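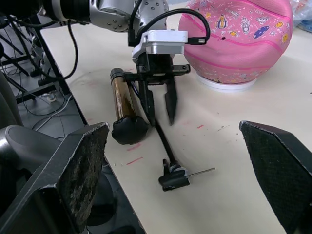

3.2 Balls and pumps

The second part of the survey dealt with inflatable balls and the means of keeping them inflated. We had expected this to be a small matter. In the pilot, however, soft balls were the most common complaint among the people who ran the play sessions, ahead of missing bibs and torn nets, and the section was made longer as a result.

Forms were sent to 40 play schemes in and near Plidville in April, and 32 were returned with the ball section filled in. Between them these schemes held 600 balls. Each ball was entered by type, by diameter and by whether it was fit to use on the day. A ball was marked as soft if it could be pressed in clearly with both thumbs. This is a rough test, and two people will not always agree on it, but the schemes did not own pressure gauges and we did not want to hand out equipment that would change how they looked after their stock.

Light play balls with printed patterns were entered separately from match balls. They are often sold for decoration or for small children, and many schemes had been given them by families. They were also the type most likely to be stored on a shelf or a stand instead of in a net or bin. Several forms noted that children chose them first because of the pattern, whatever the game was meant to be.

Pumps were entered in the same way. Most were plain hand pumps with a single barrel and a T-shaped handle. Figure 2 shows a pump of this kind, with a translucent brownish-amber barrel and a black foot, lying on a table near a pink basketball printed with a rocket, an astronaut and a purple planet. A clear or tinted barrel was thought useful by some respondents, who said they could check the position of the plunger without taking the pump apart. Others found that the plastic scratched and soon became hard to see through. We have no measurements on either point.

The form asked where the pump was kept, and the answers fell into three groups. In the first, the pump lived in the same cupboard as the balls. In the second, it was kept in an office or a first-aid drawer and had to be asked for. In the third, it belonged to a member of staff and travelled to and from home. Soft balls were reported least often in the first group. The groups differed in other ways too, chiefly in the age of the stock, so the comparison should be read with care.

Needles were a greater problem than pumps. A pump without a needle was entered as present but not usable for balls, and the notes made it plain that this was a familiar state of affairs. Needles bend when the ball is allowed to roll during pumping, and they are easily lost in grass. Some schemes taped a spare to the barrel. One kept its needles in a film tub with a little oil, which also served for wetting the valve before the needle went in. Pumps from Alela and Sasico were both named on the forms, but in numbers too small to compare.

We also asked who did the pumping. At most schemes there was no set person and no set day, and a ball was pumped up when a child brought it over. At 2 schemes the whole stock was gone through before each session. Staff there said it was tedious work and that the older children liked to help, holding the ball still against the floor while an adult worked the handle. Both schemes kept a written list of balls that had gone soft more than once, and threw these out at the end of term.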